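Home | Issues | Working Papers | Contributors | Search

4. The pan that must not be washed

4.1 How the rule is handed down

By the time we reached the kitchens of Peltside we had already learnt not to ask who did the washing up. The question sounds harmless. In four of the first houses we visited it started an argument between people who had, until then, been passing each other the biscuits. We moved it to the end of the interview, where any damage would at least be done after we had finished our tea.

The matter in dispute was nearly always the same. Somewhere in the house there was a pan, usually old and usually heavy, and one member of the household held that it must never be touched with soap. The others held that this was disgusting. Both sides appealed to a dead relative, and in one house it was the same dead relative.

We spoke to 76 people over two winters, all of them living in Peltside or in the villages up the valley towards Pellau. Interviews took place in the kitchen where possible and in the hall where the kitchen was, for the moment, not fit to be seen. People were asked who had taught them to look after their pans, what they had been told, and whether they did it. The last of these produced the longest silences.

What we call the "no soap rule" turns out to be several rules sharing a coat. For some speakers it forbids soap but allows hot water. For others it forbids water altogether, and the pan is wiped with paper, salt or, in one memorable case, the heel of yesterday's loaf, which was then eaten. A third group allows soap on the inside but regards the underneath as beyond human interference. Morgan, a retired bus driver and our most patient speaker, put this last view plainly: "The bottom's between the pan and the fire."

The underneath deserves more notice than earlier writers have given it. Studies of household care tend to look at surfaces that visitors see, on the sensible ground that these are the ones people worry about. Yet our speakers talked about the bottoms of pans with real feeling. A clean one was suspect. It suggested that its owner had bought it recently, or had too much time, or had married into the family.

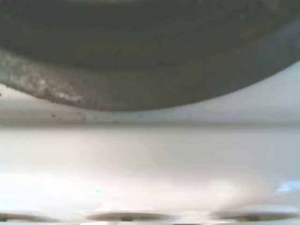 Figure 3. Dark, rounded surface with a worn, speckled rim.

A blackened underside, by contrast, was read as a kind of service record. Several speakers could tell us which decade had been hardest on a pan, though they did not agree on how. One woman blamed the years of the coal range. Her brother, from the next room, blamed her.

4.2 Who breaks the rule

Rules of this sort are kept alive by the people who break them, and in Peltside these fall into two kinds. The first is the guest. A guest who has been well fed and wishes to be useful will go straight to the sink and choose the largest thing in it. We heard the story of the helpful guest so often, and with so little change between tellings, that we began to doubt whether it had ever happened to anyone. Then Sasaki, staying overnight after a late interview, got up early and scoured his hosts' frying pan with wire wool. The story is now told in Pellau with his name in it. We count this as a contribution to the field.

The second kind is the secret washer. She (and it was, in our notes, most often she) has lived with the pan for years and washes it when the house is empty. She then oils it, warms it and puts it back on its hook, and the keeper of the rule goes on praising what a good pan becomes when it is left alone. One speaker had kept this up for 20 years. She asked us to change the colour of her front door in anything we published, and we have done better by not mentioning it.

Secret washing creates a difficulty for anyone who wants to say what the rule is for. If it were about the pan, we should expect the washed pans to be the poor ones, and their keepers to notice. They did not notice. Our reading is that the rule gives one person in the house a small, permanent office, rather like Keeper of the Swans. The duties are light and there is no pension, but others must ask before they use the sponge.

4.3 Bought advice

Printed instructions played almost no part. Most speakers had thrown them away with the box. The exception was the leaflet that came with the Zikidico range, sold from the Pellau hardware shop and kept in a surprising number of drawers. It tells the buyer to wash the pan in warm soapy water, dry it and put it away. Keepers of the rule knew this leaflet well and produced it for us as evidence of how far things had slipped.

Palacios has argued elsewhere that people trust a household rule more when it costs them something. The Zikidico leaflet asks for two minutes and a tea towel, and perhaps that is the trouble with it. The proper treatment, as described to us by a man who would not be hurried, began in November with the windows open and involved linseed oil, a low oven and sleeping at his sister's. His pan was excellent. So, as far as we could judge from one fried egg apiece, was everybody else's.

We return in Section 5 to teapots, where feelings run higher.

Maite Palacios and Tetsuya Sasaki

Filed under: Kitchens and Hearths / Household Lore / Long Reads

Comments

Bramble_end
My nan's went in the dishwasher once. Grandad ate at the pub until Easter.

R. Tolley
Enjoyed this, but you can't leave out woks. Completely different rules, and my lot have been getting them wrong since we moved.

pellau_lass
I know exactly which front door that is.

Hob Nobbler
Salt and a bit of old newspaper. Never failed me. When is the teapot section up?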